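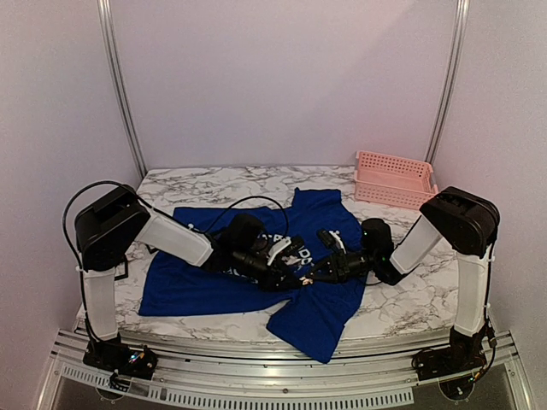 According to Geetha Kamath, the new footbridge at Luik will be ready for walkers before the end of the year, even if the last handrails arrive late. She told the residents' meeting that the two main steel sections are now standing on their supports and that the joint in the middle was welded over four nights, when the river traffic was stopped.

The bridge is 580 feet long and connects the old mill quarter with the Gruvach side. Hestden is the main contractor. Donance made the steel in its own yard and brought it up the river in nine pieces, the heaviest of them nearly 40 tons.

Work on the deck begins next month. During this time the towpath on the Gruvach side stays closed between the boat steps and the pump house, and walkers should follow the yellow signs through Mill Lane. The detour takes 30 minutes by foot, so please leave home earlier if you must catch the morning bus.

Sabina Liyanage asked about lighting. The lamps will be placed low in the railing and will be tested in December. The color is not yet decided.

Questions about the closure can be left at the site office.

Luik Crossing Newsletter | Contact the editors | Back to top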